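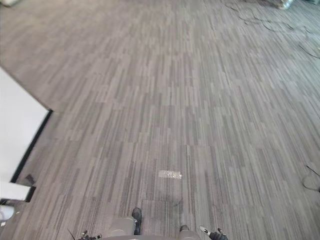

Udora floor-pickup build, second progress report
To: Kinddale Small Projects Fund
From: Gregor Purves
Period: through the end of October

Summary

The robot drives, both arms move, and both grippers open and close on command. It can't yet be trusted to pick things up off a floor by itself, and that was the point of the grant. I said in my application that I doubted the published success rates for this sort of machine. I now have my own numbers and my doubts have grown.

Work done

The base and both arms are assembled and run from one controller. I replaced the Wako joint controllers after 2 of them dropped off the bus in the middle of a reach. The Stovik replacements have behaved so far, but they have only been in for a few sessions and I wouldn't read much into that.

The head camera is mounted and calibrated for looking down at the floor. Calibration took far longer than planned. My first method gave good figures on a printed board and poor ones everywhere else, so I threw it out.

Floor trials

I ran 137 pickup attempts on the workshop carpet, all with small flat or soft items. The robot chose the target and the grasp with no help from me. It lifted and held the item for the full count in 14 of them.

The main trouble is depth. The carpet tiles are striped in several grays, and the stereo matching locks onto the wrong stripe. The gripper then closes above the item or drives its fingertips into the pile. Light-colored items should be easy to find against gray, and they are, but finding one is a separate problem from knowing how high it sits. A flat patch of something pale gets classed as an object nearly every time.

Cables are the second problem. The planner treats a thin dark cable as part of the carpet pattern and will happily plan a path across it. For now I mark a no-go area by hand before each session. That is a workaround and I am not counting it as progress.

I also tried the pretrained grasping model several people recommended. It did no better than my own crude version on carpet. On a bare bench top it did very well, and I suspect most of the demos were filmed on something similar.

Changes to the plan

I want to drop the tidying demonstration from the spring milestone. With enough takes I could produce a video that looked convincing, and I don't think the fund should pay for one. In its place I propose a repeat of the full floor trial, same items, same carpet, with the raw log attached.

Budget

Spending is within the award. The new controllers used up the spares line, and 15 percent of the total remains. I am not asking for more.

Next period

Try a short-range distance sensor at each wrist. Rerun the trials with the stripes running across the robot's path as well as along it. Fix the left arm's homing, which still drifts after a restart.

If the wrist sensors make no difference, I will say so in the next report and we should talk about whether to go on.

G. Purves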